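**Voslow opens planning service for robot cell purchases to outside manufacturers**

GOLITZ - Voslow, the automation planning firm, will open its pre-purchase simulation service to outside manufacturers in December. Until now the service was available only to plants that had already signed an integration contract. It lets a buyer test arm reach, gripper clearance and cell layout in software before any equipment is ordered.

The service covers single-arm and dual-arm tabletop cells. A customer supplies part dimensions, a target cycle time, the available floor area and a spending limit. Voslow returns a simulated cell, a list of equipment that meets the requirements and a cost sheet split into purchase, installation, tooling and yearly upkeep.

The method was tried first at the Okabe packaging plant, where engineers ran 2,948 simulated pick-and-place cycles across 33 layouts. In 273 of those cycles the gripper housing came closer to a neighboring part than the plant's clearance rule allows. Okabe changed the part spacing and selected a shorter finger set before issuing its purchase order.

"Most budget overruns we see come from tooling and rework on the table side," said Gudrun Vogler, head of planning at Voslow. "The arm price is known on day one. The fixtures, fingers and guarding are where the estimate moves."

Eduardo Henriques, equipment buyer at Okabe, said the cost sheet was used directly in the plant's capital request. "Finance asked for a figure per station with upkeep shown separately. We had that before the quotes came in."

**Scope of a standard study**

- Reach check for every pick and place position, including positions behind tall parts.
- Clearance check with mixed part sizes. Simple blocks stand in for customer parts at this stage - in the render, a small cyan cube rests on the corner of a tall violet block while the open space under the gripper is tested near a magenta cube.

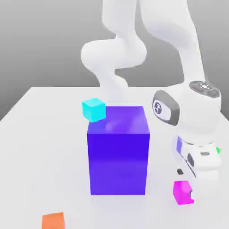
**Pricing and availability**

A standard study is sold at a fixed price and delivered within 30 working days of receipt of part data. Customers who go on to order a cell through Voslow have the study fee credited against installation. Customers who buy elsewhere keep the full layout files and the cost sheet.

Studies will be run from the Golitz office under Mattes Reuter, with customer intake handled by Ilham Nair. A second team at Windimlow will take on dual-arm work once training is complete. Force-controlled assembly and mobile bases are outside the scope of the standard study and are quoted separately.

Part data can be submitted as CAD files or as a dimension table. Requests received before the opening will be placed in order of arrival.

**Press contact:** Ilse Kröger, Voslow, Golitz office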